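Ladolon Wrist-View Capture Kit

The Ladolon kit records demonstrations for training manipulation models. It comprises a gripper, a wrist camera, a recording unit and the Vekivora session software. An operator performs each task, and the kit stores video, gripper opening and arm position on one shared clock.

Each kit is supplied with a starter set of 2,814 household demonstrations, reviewed by Valdir Batista and his staff at the Assunção laboratory. Customers may add their own recordings in the same format. Storage on the standard unit is sufficient for over 600 demonstrations before transfer.

Sessions may be paused and resumed at any time. Rejected takes remain in the log and are marked for exclusion from training.
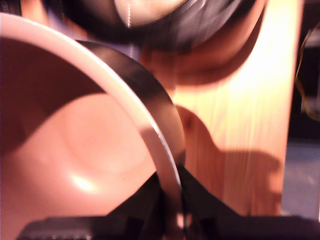

Wrist view during bowl handling: pink bowl, black gripper and wooden panel at close range.

Demonstration packages: 1,000 or 3,000 recordings
Operator training: Trallwood site, by arrangement
Orders and service: Eglė Juška, Equipment Office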